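## Setting up your town page

Okay, so you've got your Ludum login and you picked a town nobody had claimed yet. I did Wanex first (population 4,000, one traffic light, my hometown, so I was biased!) and I'll use it all the way through this section.

1. Log in and choose **New place**. Type the town's name the way the residents spell it, accents included. I once typed Gündoğdu without the marks and had to delete the whole page and start over.
2. Pick the county from the list. If your town straddles a county line, choose the one where the town hall sits, then add the other under **Also in**.
3. Fill in **Neighbors**. Go clockwise from the north, and only list places that share an actual border. Grodard is a ten-minute drive from Wanex, but there's a strip of state forest in between, so it doesn't go in.
4. Write the short history. You get 300 words. I like to start with who lived there before the town had its current name, then the first settlement, then the year it was incorporated (those last two are often different, and people mix them up all the time).
5. Enter the population and the census year together. The form will let you save one without the other, but please don't.
6. Press **Preview**, read it out loud, and press **Publish**.

> **Note:** The neighborhood list is separate from the Neighbors field. I know, I know. Neighborhoods are inside the town, neighbors are outside it.

> **Caution:** Changing the county after you publish breaks every link from the county page. Fix it in Preview if you can. If you can't, make the change and then run **Rebuild links** 2 times, because the first pass only catches the towns and the second one gets the villages.

### If the map pin lands in the wrong spot

Mine dropped into the middle of the reservoir. Open **Map**, drag the pin to the main intersection or the town hall, and hit **Lock**. Without the lock it drifts back to the center of the boundary the next time anybody edits the page, and then you get messages about it (I got plenty).

Give the county page until the next morning to pick up your new town.
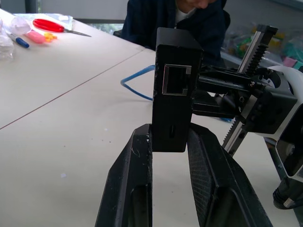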